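Home | News | Recipes | Gallery | Contact

Steamed buns at Bronside

Aug 3, 2023
By Satish D'Souza

Steamed buns were on the list again in July. We have made them in the Bronside room before, mostly with the packet mix, but for this batch we went back to plain flour, dried yeast, a little sugar and warm water. The recipe is the one we printed in the spring and the quantities have not changed, apart from the flour, which is now 517 g for a full batch. The extra makes the dough easier to handle when the room is warm.

The buns are steamed for 15 minutes. Start timing when the steam is coming up properly and keep the lid on throughout. Leave a gap between them, as they swell a good deal and will join up if they touch.
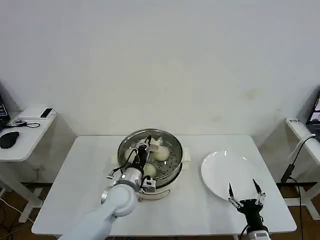
Three white buns in the steel steamer, with a plate to the right.

The steamer sits on its own electric base, so it can go on any table near a socket and the hob is left free for the filling. We put a cloth down first. The table at Bronside is white and marks easily, and a cloth is also handy for wiping up drips afterwards.

For those who asked about fillings, the Quintana group used red bean paste and the Stuseo group made theirs with cabbage, carrot and ginger. Plain ones keep best. They can be frozen once cool and steamed again straight from the freezer, and need a few minutes longer than fresh ones.
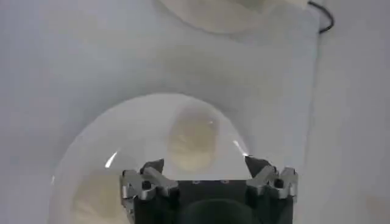

A clear cover is useful with buns because you can check on them without letting the steam out. With a metal lid, wrap it in a tea towel so that water does not drip on the tops and leave them pitted. When the time is up, turn off the heat and wait 3 minutes before lifting the lid. Taking it off too quickly can make them collapse.

We made over 100 buns across the month, counting the ones for the Motell lunch. The cabbage filling recipe will go up on the recipes page when it has been typed out.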